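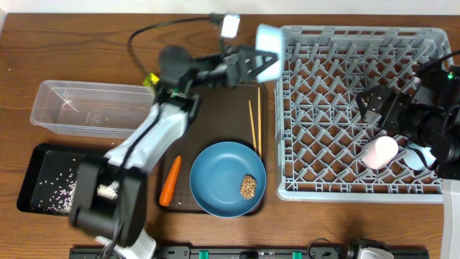 A pale blue cup held above a wooden tabletop.

The Second Life of the Exhibition Catalog
March 5, 2024

For much of the past century, the exhibition catalog was treated as a companion to the event it recorded. Visitors bought it at the door, read the opening essay on the way home and placed it on a shelf. The exhibition closed, the works were returned to their lenders, and the book remained. What happened to it afterward was rarely a matter of concern to the institution that had paid for it.

That position is changing. Museums of modest size, along with the independent presses that serve them, have begun to treat the catalog as a long-term holding that needs care, storage and a plan for distribution. The Vollum Museum of Applied Arts adopted a formal publications policy in June, the first in its history. The policy requires that every temporary exhibition lasting more than 3 months be accompanied by a printed volume, and that a fixed portion of each edition be kept for exchange with other libraries.

The typical print run at Vollum is 1,000 copies. Of these, 300 are set aside at the time of printing and do not enter the shop. They are sent to partner institutions, which return catalogs of their own. The practice of exchange is an old one among research libraries, but it had fallen out of use at many smaller museums as postage rose and staff positions were left vacant. Vollum's library now receives titles from regional collections that have no commercial distributor and whose books seldom appear in general bookstores.

The effects on the reading room have been considerable. Students of ceramics, textiles and metalwork once had to travel to the capital to consult recent publications on small workshops. Many of those publications can now be read on site. The library has extended its opening hours and has placed its newest arrivals on an open table near the entrance, where they stay for one season before being shelved.

Publishers have taken note. Palus Editions, which has produced catalogs for museums and private foundations since its beginnings as a print shop, has revised its standard contract to include a reserve clause. Under the clause, a number of unbound copies are held at the printer and may be bound later if demand continues. The arrangement reduces the risk to the museum, which no longer has to choose between a large first printing and the prospect of a book going out of print within a year. Palus has used the same method for its series on regional glass, two volumes of which have returned to the bindery.

Design has been affected as well. A catalog meant to be consulted over many years must open flat, survive repeated handling and remain legible under ordinary library lighting. The studio Ko, which is responsible for the graphic identity of the Palus series, has moved away from coated papers and very small type. Captions are now printed beside the plates and no longer gathered at the back. Object entries follow a single order throughout: maker, title, date, material, dimensions, provenance. The result is plainer than much recent work in the field, and some reviewers have found it severe. Librarians have generally welcomed it.

The question of the digital edition remains open. Several institutions have placed complete catalogs online at no charge, while others offer only the essays and withhold the plates. Image rights are the principal obstacle. Permission to reproduce a work in print is commonly granted for a single edition in a single language, and each extension must be negotiated with the lender, the photographer and in many cases an artist's estate. Vollum has chosen to publish the texts of its catalogs 2 years after the close of each exhibition. The plates are available on request to registered readers.

A different approach may be seen at the Roladetti Foundation, whose collection of twentieth-century studio pottery is shown by appointment. The foundation publishes no catalogs of individual exhibitions. It issues a single register of its holdings, revised at intervals, in loose sheets that subscribers add to a binder. Entries are corrected as new research comes to light, and superseded sheets are kept at the back so that earlier attributions can still be traced. Nearly 300 subscribers receive the register, most of them libraries and auction specialists.

The loose-sheet format requires patience from its readers, and sheets are easily misplaced. It has nonetheless attracted the interest of curators who must work with collections whose documentation is incomplete. Vollum is preparing a trial register of its own, limited to the study collection of table wares. The first sheets will be sent to exchange partners together with the next catalog.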